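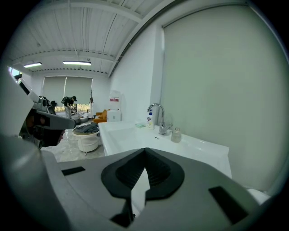 Sink counter with faucet, gripper in foreground

Ticket: results module rejects trial records at submission
Product: Cirora (trial registration and results reporting)
Reported by: Ibarra site, regulatory operations
Priority: high
Status: resolved, monitoring

Problem as reported
Summary results for completed drug trials fail validation when sent from Cirora to the registry gateway. The export finishes without a warning. The gateway then returns a rejection for the whole batch with the message "outcome measure: analysis population missing." Batch size was 564 records. The same batch passed the local check in Cirora before it was sent.

Environment
Cirora hosted, current July release. Source data comes from Flaveck (safety database) and from the Custent statistical export. Adverse event tables are loaded from Flaveck nightly. Outcome tables are loaded by hand when a study is locked.

09:10
Asked the site for the gateway response file and the export log. Both received. The response file lists record-level errors below the batch message. 149 records carry the analysis population error. The remaining records have no error of their own and were rejected with the batch.

10:25
Compared three failing records with three clean ones. In the failing records the population description is present on screen in Cirora but empty in the exported file. All three come from studies with more than one secondary outcome.

11:40
Reproduced in the test tenant with a copy of one study. With one secondary outcome the field exports. With two or more, the field exports for the first and is blank for the rest. The local check reads only the first outcome in the list, so it passes.

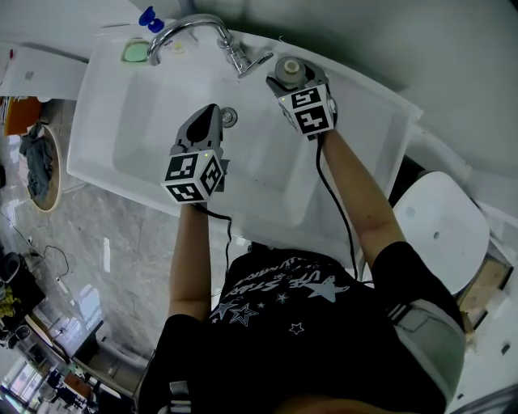
13:05
Checked whether the Custent file was at fault. It is not. The population text is in the source file for every outcome, and the import log shows it being read. The value is lost when the outcome table is written out.

14:20
Mapping template compared against the previous version. The population field was moved from outcome level to study level in the last template update. Restored it to outcome level in the test tenant and exported again. The field is filled for all outcomes and the test gateway accepts the file.

Site asked whether adverse event counts were affected. Flaveck tables use a separate template that was not changed. Ran the reconciliation report on the site's batch: no differences in serious or other events.

15:50
Corrected template applied to production with site approval. Batch split in 2 and sent again. First half, accepted. Second half, one record rejected for a completion date earlier than the start date. This is a data entry error and was returned to the site.

Workaround for sites still on the old template
Open the study, go to Outcomes, and select "Write all levels" before exporting. The setting is per study and does not carry over to copies.

Open items
Local check needs to read every outcome. Logged with development as a separate defect.
Records sent under the old template before this batch: 331 to be re-exported and compared with the posted versions. Site will run this and attach the report here.
Template release notes to be amended.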